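Biltley Lane Groundworks: Site Progress Meeting No. 6
Held in the site office at 2.15 pm
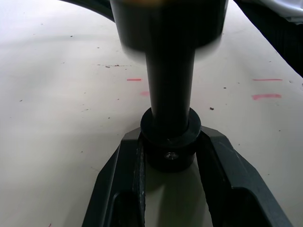 Present and apologies

Present: Dénes Szűcs (site manager, Halbridge), the client's agent, the engineer, the drainage foreman, the quantity surveyor. The planting contractor sent apologies and will be given a copy of these notes.

1. Notes of the last meeting

Agreed as a fair record, with one change. Under item 4 the retaining wall should read "north boundary" and not "north-east boundary". The drawing is correct.

2. Topsoil strip

The strip is finished on the upper field and on the strip beside the lane. 803 cubic metres has been measured into the stockpile, against 1000 allowed for in the bill. The quantity surveyor said the shortfall is down to thin soil along the old hedge line, where the trial holes had been spaced too far apart to pick it up. The engineer accepted this.

The client's agent asked if the whole stockpile would be needed. Dénes said it would, and that the planting beds might run short. He does not want any of it leaving site until the beds are filled. Agreed.

The stockpile is to be kept below two metres high and the sides left at the present slope. Nothing is to be tracked over it. Weed growth on the south face will be cut before it seeds.

3. Retaining wall and backfill

Blockwork is up to the fourth course. The land drain behind the wall is laid but has not been signed off. Backfilling stays on hold until the engineer has walked the full length of it.

Sárközi have delivered 139 tonnes of crushed stone for the backfill. Two of the tickets do not show a grading. The quantity surveyor will not pass those two until corrected copies arrive. Dénes to ring their office.

There was some discussion about compaction close to the wall. The engineer wants thin layers and the small plate only within a metre of the back face. The foreman said this would add three days. The engineer's view was that the time should have been in the programme from the start. It was left that the three days will be shown on the revised programme, and cost will be dealt with separately.

4. Surface water

The temporary ditch at the bottom of the site overtopped twice in April. Silt reached the verge but did not get into the culvert. The foreman has since widened the ditch and put in a second settling pit. The client's agent asked for the pits to be checked after any heavy rain and a note kept in the site diary.

The permanent outfall is 191 metres long as now drawn — the longer route around the oak. The earlier route is dropped and old copies of the drawing should be thrown away.

5. Lorries and the lane

Residents of Drorkdale have complained again about lorries waiting with engines running before the gate opens. Halbridge will write to all hauliers asking them not to arrive before 7.45 am. Drivers who come early are to wait in the lay-by on the main road.

The lane was swept twice last week. The client's agent thought the sweeping was fair but the edges were being missed. Foreman to speak to the sweeper driver.

6. Health and safety

One near miss: a dumper reversed into the barrier by the fuel store. No injury, and no damage to the tank. The turning area has been moved further out and marked.

7. Any other business

The site office heater is still not working. Dénes has a replacement on order.

Actions

Ring Sárközi about the two tickets — Dénes Szűcs
Inspect land drain — engineer
Issue revised programme — Dénes Szűcs
Letter to hauliers — Halbridge
Lane edges — foreman
Cut weeds on stockpile — foreman

Meeting closed at 3.40 pm. The next one will be at the same time in two weeks, starting at the outfall if the weather is dry.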